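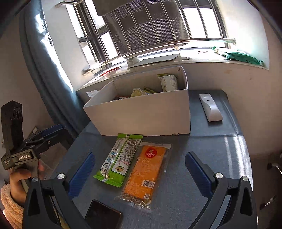
Snacks on the table, grippers at the ready.

I pack snack boxes at Kerkon, and I've been doing it long enough to have opinions about the grippers. Management says they'll learn the dull part of the job from us. Fine, I guess! But the dull part is where we talk — three or four of us around a table, griping about the bus and swapping recipes. Over at the Fikedley site they automated one line and moved everybody to separate stations. More than 10 people, all in earplugs now. I'm happy to let a machine grab the snack bars. I'd just like somebody to ask us where the chairs should go before they move them.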